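Thread: my Thursday at the Brostelham open day, where I watched a robot do laundry for most of an afternoon and would do it again 🧵

1/ Background: Brostelham is the place out past Reltetside that works on home robots. They open the doors every September and I've missed it every single time. This year Shahnaz Fakir got me on the list (thank you Shahnaz!!) and I took the 2 o'clock slot.

2/ I figured it'd be a stage, a guy with a headset, maybe a robot waving. Nope. They walk you into rooms with tile floors and regular furniture and somebody's actual-looking pile of clothes, and the robot just gets on with it while you stand by the wall in your visitor sticker.

3/ The system is called Usura. Two arms, grippers on the ends, and the job that afternoon was clothes. Hangers, chairs, baskets, all the stuff I put off until Sunday night.

4/ Hanger stuff first, since everybody in my group wanted to see that. I struggle with slippery shirts on plastic hangers and I have thumbs.

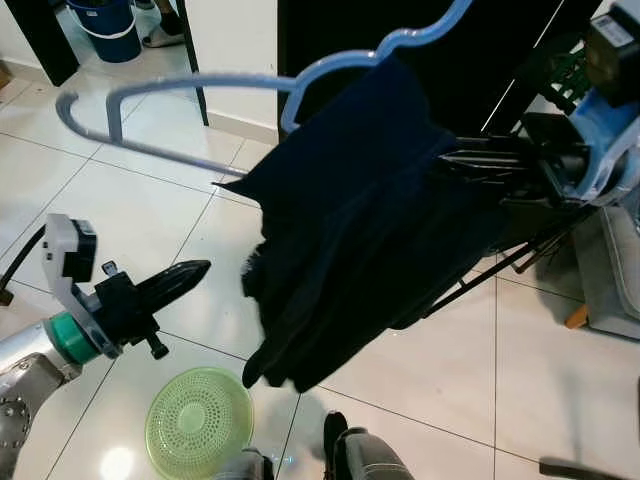 Navy garment, light blue hanger, blue and white gripper holding on at the end.

5/ It is slow, I'm not going to lie. Chih-ming Lau was running our session and said so before any of us could. He told us they'd rather have it slow and gentle than fast and full of ripped collars (fair!). You do get sucked in though. I was leaning forward like it was the last two minutes of a ball game.

6/ Also the sound! I expected movie robot noises. It's more like a printer thinking about it. A kid next to me was very let down.

7/ Somebody asked how many different pieces of clothing they practice with. 88, according to Chih-ming, and more than 50 of those came from people on staff cleaning out their closets. So there's a decent chance I spent my afternoon cheering for a coworker's old T-shirt.

8/ My question was whether dark clothes are harder, because I can't tell my own navy from my own black before coffee. Man-lok Au took that one and got really into it. Short version: yes, folds are tough to make out when everything's dark, and no, they don't get to pick only the bright ones. We talked so long the group moved on without us, oops.

9/ Caught up with them for the next part, which was loose clothes. No hanger, pick up the thing and deal with it. Green basket piled up on one side, a chair with a black and white print thing slung over it. Looked a whole lot like my bedroom, minus the robot.

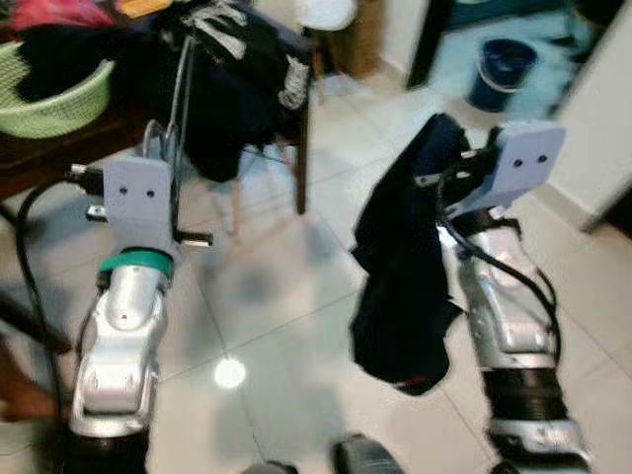

10/ Stuff I learned from the Q&A

- Groups are capped at 12, so you really can see. Get near the front anyway.
- Shuk-fan Cheung does the talk on grippers. Go to that one! She passes a few around and lets you squeeze them.
- Fitted sheets: "please don't ask." Direct quote from Tsung-han Choi. Three people asked.
- No, you can't buy one. I checked twice.

11/ The snack table was run by Sin, the little bakery in Reltetside, and I had two of the sesame things and then one more for the road. Parking was a mess, take the bus if you can. The sign for the entrance faces the wrong way, so go past the loading dock and turn left.

12/ Shahnaz says sign-ups for next year go out by email in the summer. I'll repost when I see it. Meanwhile I have a load in the dryer that's been there since Thursday morning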